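Home Threads Topics Saved Search

Print this thread | E-mail this thread

Washing plush and fleece at home without flattening the pile
Posted in Textiles, Wednesday

1/ Thread on laundering polyester pile fabrics: fleece, minky, plush, the stuff on seat cushions and small blankets. I ran finishing tests on knit pile for nine years and now do it in a basement with one washer. Scope is household items under a yard square. No wool, no rayon velvet.

2/ Terms first. Pile is the fiber that stands up from the base fabric. Hand is how it feels. Matting is pile that has bent over and stayed there. Pilling is loose fiber rolled into balls. People report all of these as "it went rough," and the fixes differ.

3/ Matting is mostly heat plus pressure. Polyester softens well below its melting point. A hot dryer with a heavy load presses the tips together, they cool in that position, and the fabric keeps the shape.

4/ Pilling is mostly abrasion. Zippers, hook tape, denim and terry are the usual sources. Terry is the worst because it also sheds, and the shed lint anchors the pills.

5/ Residue is the third cause and gets mistaken for the first two. Detergent left in the pile dries stiff. Fabric softener coats the fiber and glues it into points. If a piece feels waxy, suspect softener before you blame heat.
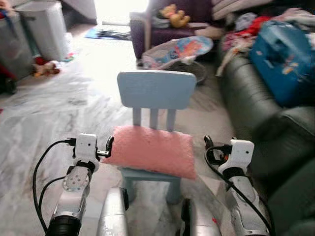 SORTING

6/ Sort by surface before you sort by color. Pile goes with pile. Smooth cotton sheets are tolerable company. Towels go in their own load, even when they match.

7/ Check for a removable insert. Covers get washed empty and zipped shut, inside out. If the filling is sewn in, read the label. Polyester fill usually goes through a machine fine. Foam blocks do not: they hold water, throw the drum off balance, and can tear when lifted wet.

8/ Shake the piece outdoors, then vacuum with the upholstery tool at low suction. Crumbs that go into the wash come out bonded to the base.

9/ Embossed dots need one note. The raised areas carry the wear, so they go dull first. The valleys keep their original hand for years. Judge the condition of the fabric on the dots.

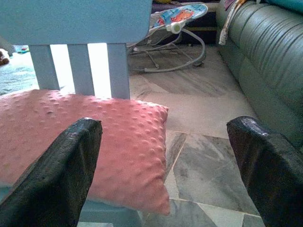
10/ Can pile fabric go in with a normal cotton load if the water is cold?
Cold water protects the dye and does little about abrasion, so the pile will still pill against anything rough in the drum. Keep the loads separate, or use a mesh bag when you only have one piece.

WASHING

11/ Settings I use: cold or cool, gentle cycle, lowest spin that still leaves the piece light enough to lift with one hand. Liquid detergent at half the dose on the cap. Powder can lodge in dense pile. No softener.

12/ I run a second rinse every time. To check whether yours is needed, press a wet corner in a bowl of clean water. If the water clouds or foams, rinse again.

13/ Spin speed matters more than most labels suggest. My comparison was 400 rpm against 870 rpm, same fabric, same detergent, 27 washes each. The faster set had visible crease lines by the end. The slower set had none, and took most of a day longer on the rack.

14/ The fabric was a Vanhove mid-weight fleece, remnant grade, cut from one roll. One fabric, one washer. Treat it as a data point.

15/ For stains, work from the back where you can. Dilute dish soap, blot, rinse, repeat. Rubbing the face breaks fiber tips, and broken tips read as a pale patch that no wash will remove.

DRYING

16/ Air dry flat or over a wide rail. A thin line leaves a ridge. Clothespins leave dents. Turn the piece once, when the upper side feels dry to the back of the hand.

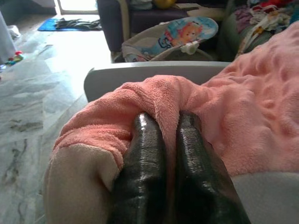

17/ Halfway through drying is also the time to brush. Use a soft bristle brush, short strokes, with the nap and then against it. Fully wet pile drags and fully dry pile picks up static.

18/ If you have to use a dryer, pick the no-heat or lowest setting and pull the piece out slightly damp. Clean the lint screen before and after. No dryer balls with spikes on fleece. Smooth ones do no harm that I can measure.

19/ Already matted? Steam from a few inches away, never touching, then brush while warm. Light matting recovers maybe halfway. Pile that has fused has a hard, shiny tip under a loupe. It is finished, and steam will not bring it back.

20/ Already waxy from softener? Two plain cycles, no detergent, extra rinse on both. Warm water is acceptable if the label permits it. I used to add vinegar. Side by side I could not tell those pieces from the ones done in plain water, so I stopped.

21/ Pills come off with a fabric shaver on a flat, hard surface. Keep the guard on its highest setting for anything embossed. On the low setting the blade catches the edges of the dots.

22/ Storage: dry, loose, not under weight. Vacuum bags are matting by another method. If space forces you to use them, leave the bag half evacuated and open it every couple of months.

23/ Several replies asked for the test log. It has 1,408 rows and the column headings are abbreviations I made up in July. I will post it once it has a key -- probably as plain CSV.

24/ Next thread is on cotton chenille. It behaves differently in almost every respect, and none of the drying advice carries over.

Print this thread | E-mail this thread

Related threads
Reading a care label: what the dots under the iron mean
Temari thread winding, tension and storage
Dreveck lint screens: cleaning the mesh
Voria fabric shaver, blade replacement notes
Why terry sheds for the first ten washes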